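## 4. Equipment Planning for the Wrist-Camera Work Cell

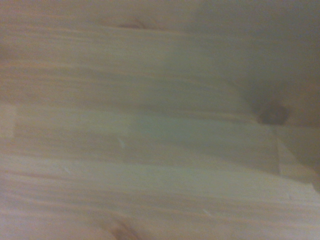 **Figure 4.** View from the wrist camera at very close range over the wood work surface. Three dark knots are visible, with uneven light across the grain.

### 4.1 Scope of the purchase

This section sets out how the equipment for the second work cell at the Cunduston laboratory was chosen and paid for. The first cell had been assembled from parts already owned by the institute, and no formal plan had been made for it. When the program was extended, the authors were asked to submit a full plan before any order was placed. The plan was prepared by Hongmei Fan and Pádraig Dolan, reviewed by Jamshid Bagheri, and approved on 27 August 2022.

The plan covered four groups of items: the arm and its controller, the gripper, the cameras and lighting, and the work surface with its supports. Safety fencing and electrical work were charged to the building budget and are not discussed here. Computing equipment was shared with another group and was left out of the comparison for the same reason.

### 4.2 Cameras and the close-range problem

The wrist camera was the least expensive item in the plan and took the longest to settle. A small camera at the wrist is useful because it moves with the tool, but its view changes greatly with distance. Figure 4 shows how the surface appears when the view is very close. The grain is soft, the edges of the knots are fuzzy, and the boundaries near the large knot on the right appear only as faint lines. An image of this kind contains little that a position estimate can rely on. The dark knots remain distinct from the pale wood, although a natural mark cannot be assumed to be present wherever the arm may be working.

Three options were priced. The first was to keep the existing type of camera and accept that images taken at very short distances would be set aside. The second was to buy a camera with adjustable focus, which would add weight at the wrist and require a new bracket. The third was to keep the existing camera and add a fixed camera above the table. The third option was chosen. It cost more than the first, but it left the wrist assembly unchanged, and the brackets already made for the first cell could be reused.

The effect of this choice on the work itself was small. Approach and alignment are carried out with the overhead view, and the wrist view is used mainly in the middle range. Frames from the last part of the approach are still recorded. They are given a lower weight in the estimate, and a blur score is stored with each one.

### 4.3 Lighting

Lighting had not appeared as a separate line in the early drafts of the budget. It was added after a review of images from the wrist camera, of which Figure 4 is one. The left and lower portions are warm and bright, a band across the middle is cooler in tone, and the upper right is dimmer. Differences of this kind can affect any method that depends on color, and they are difficult to correct in software when the image is also blurred.

Two diffuse panels were therefore included in the plan, together with a stand for each. Jingyi Lü tested a sample panel from Ander in July and found it suitable for the height of the cell. A ring light at the wrist was also considered — it would have moved with the camera and kept the light more constant — but the added cable was judged likely to interfere with the last joint of the arm. The ring light was moved to the list of deferred items.

### 4.4 Work surface

Wood was kept as the material for the work surface. Metal and coated board were both considered. Metal reflected too much light under the sample panel, and coated board offered almost no texture for the camera to follow. Wood can be replaced at low cost and can be drilled on site when fixtures are changed. Its appearance varies from piece to piece, however, and knots may be mistaken for small dark parts by a simple detector. The plan set aside a modest sum for spare surfaces and for printed markers to be fixed near the corners.

### 4.5 Quotations and delivery

Quotations were requested from Werkholm and Gu on the same written specification. Both firms were able to supply the arm. The Werkholm quotation gave a delivery time of 28 days and included a service visit after 600 hours of operation. The Gu quotation gave a delivery time of 49 days, with the first service visit at 300 hours. The purchase prices were close, and the decision was made on delivery time and on the cost of service over the life of the program.

Zeyu Jiang proposed that the gripper be ordered separately from the arm, so that a delay in one order would not hold up the other. This proposal was adopted. Replacement finger pads were added to the gripper order as consumables, to be charged each year to the operating budget.

### 4.6 Deferred items

The adjustable-focus camera, the ring light, and a second set of fixtures were deferred to the next budget period. The plan requires that each be priced again before it is ordered. For the camera, the request must also include the share of wrist images given a lower weight because of blur, taken from the stored scores described in Section 4.2.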